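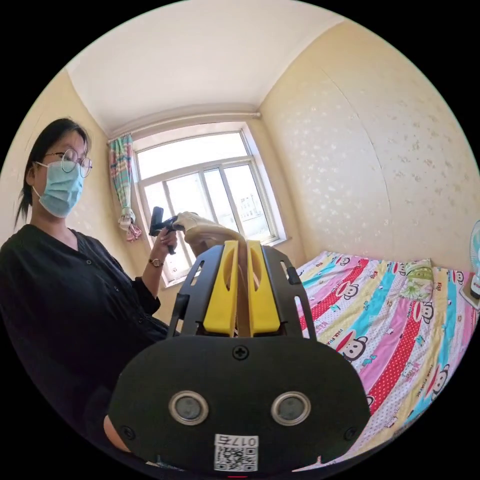
A small bedroom with a white-framed window, the kind of room the Draltell was made for.

We use cookies to remember your basket. By staying on this page you agree to this.

Draltell Lined Curtain, by Gondard

If you've ever slept in a room that faces a streetlight, you already know why people get so fond of a good heavy curtain. The Draltell has been in our shop for years now, and it's still the one we send folks home with when they tell us they're waking up at five (or when the baby is!). It hangs straight, it closes well in the middle, and it has a soft woven face that doesn't look like it belongs in a hotel.

Each panel is 53 inches wide and comes hemmed, with a rod pocket deep enough for most rods you'll find at the hardware store. We suggest two panels for an ordinary bedroom window, and a little extra width if you like them gathered — I always do, but my sister hangs hers almost flat and they look lovely too.

The lining is sewn in on three sides and left loose along the bottom, so the two layers can dry without puckering. Wash cold, hang them back up damp, and most of the creases will drop out overnight. Please don't use bleach on the lining.

Colors: oatmeal, slate, Meléndez blue, and a deep brown that we should have back in December.

Shipping takes around 14 days. Returns are fine within 25 days if the hem hasn't been cut. Not sure about your length? Measure from the rod to the sill, write it down, and send it to us before you order — we're happy to check it with you.

Comments

Fatside: Got the slate for our back bedroom. Thicker than I expected, and my rod sagged a bit until I added a middle bracket.

Ivone Teixeira: Does the blue lean green at all? My walls are pale gray.

Gondard shop: Just a touch, Ivone, mostly in the evening. We can mail you a swatch!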